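Safe Working Rules for the Shared Arm Cell
Project report, Group 2
Shirin Tabrizi, Berenice Quintero, Niloufar Kermani
Supervisor: Agnese Vītola

3. Rules and how we applied them

The lab at Bradelstead had no written rules for the arm when we started in July. Groups passed on what they knew by word of mouth, and some of it conflicted. Our task was to write a short code of practice that a new student could read before a first session, and to try it on our own pick-and-place work.

We read the general guidance on collaborative robots and the lab's existing risk form. Most of the guidance is written for factories, so we kept only what a student can check without special tools.

The draft had these rules:

Work in pairs. One person runs the program and the other stays at the stop button.
Run every new program at reduced speed first.
Keep hands off the table while the arm is enabled – this includes picking up dropped parts.
Check the slack in the gripper cable before any program that turns the wrist.
Add every fixed object near the tool to the collision model before planning a path.
Write down any stop in the log, with the cause if known.

3.1 Trial

We used the draft for two weeks and logged 89 runs. Three ended in a stop. Two of those were cable slack and one was a fixture missing from the collision model. Mehrangiz Yazdani from the Grekdale group then read the log and asked us to move the cable rule higher up the list.
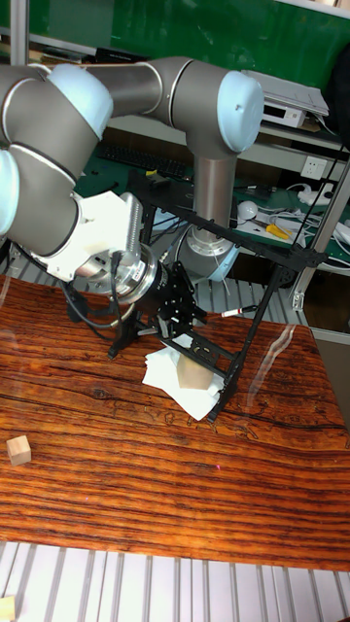
Figure 1. Arm and gripper over the table, with the wooden block on tissue and the black metal frame.

The fixture rule took the most discussion. Thin bars are easy to leave out of a model, and measuring them takes time. We decided that a simple box drawn around the whole fixture is acceptable if the path still works. If it does not, each bar has to be modeled.

3.2 Open points

The rules do not yet say who may change the speed limit. Loose items on the table also need a clearer rule than the one on the risk form.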